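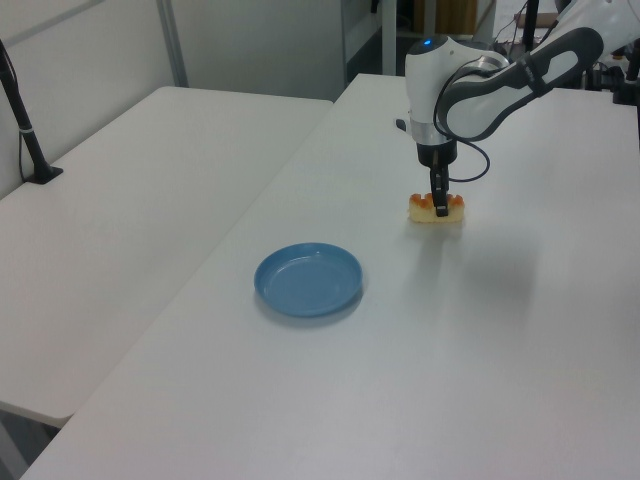
橙色点缀的海绵蛋糕，和旁边的蓝盘子

我一直怀疑"摆盘"这件事。高级餐厅里拿镊子夹香草的那种我管不着，我说的是家里下午三点切一块蛋糕，也要先挑盘子、再挑角度、最后才轮到嘴的那种摆盘。

七月里我翻完了Rebecca Sala那本讲家庭茶点的小册子，七十二页，有九页在谈盘子。她的主张很明确：浅色的点心要配冷色的盘子，淡黄的海绵蛋糕放到蓝色上面，"味道会先从眼睛里出来"。这话我读了两遍，还是不知道味道怎么从眼睛里出来。蓝衬黄好看，我承认，小学美术课就教过。可好看和好吃之间那一步，她是跳过去的，连个解释也没给。

为了公平，我照做了。从Keletti买了一只浅口的蓝盘子，又去Pellegrini买了海绵蛋糕，连吃三个下午。第一天规规矩矩放在盘子里，第二天垫一张纸，第三天直接搁在擦干净的桌面上。结论很扫兴：第三天那块最好吃，原因多半是那天午饭吃得少。

盘子的拥护者会说，你这不算实验。当然不算。可他们那一套也从来没算过。我见过有人为了一只"能提升口感"的点心盘花掉600块，Lirar的，手工上釉，包在三层棉纸里寄来。600块能买多少蛋糕，我不去算了，算了伤感情。

盘子有没有用？有。它接碎屑，它方便端走，它让客人知道哪一块是自己的。海绵蛋糕尤其掉渣，顶上要是再嵌几粒橙色的果肉或者果冻，拿手一捏，汁水和碎末会一起粘在指头上。这些都是实实在在的理由，一只超市里的白瓷碟也完全办得到。我反对的是把这点用处吹成一门学问，然后再按学问的价钱来卖。

还有一层，说出来可能得罪人。讲究摆盘的家里，蛋糕往往不怎么样。我去过一位朋友的下午茶，盘子、叉子、餐巾一色的灰蓝，桌上的东西没有一样不配，蛋糕却干得像隔夜的馒头，每咽一口都得喝茶送下去。大家都在夸盘子。我也夸了，不然那种场合还能夸什么呢？

反过来，我吃过的几块真正好的海绵蛋糕，吃相都不体面。有一块是Birnell刚出炉的，站在柜台边上用油纸托着吃，蛋味很足，按下去能慢慢弹回来。那时候给我什么颜色的盘子我都不会看一眼。

有人劝我，说生活总要有点仪式感。我对这个词的戒心比对盘子还重。仪式感通常意味着多洗几样东西，而洗的人和提倡的人常常不是同一个。如果一个人愿意自己挑、自己摆、自己洗，那随他高兴，我没有意见，他就是给每块饼干配一只碟子也行。

至于Keletti那只蓝盘子，现在还在我家，多数时候用来放钥匙。颜色确实不错。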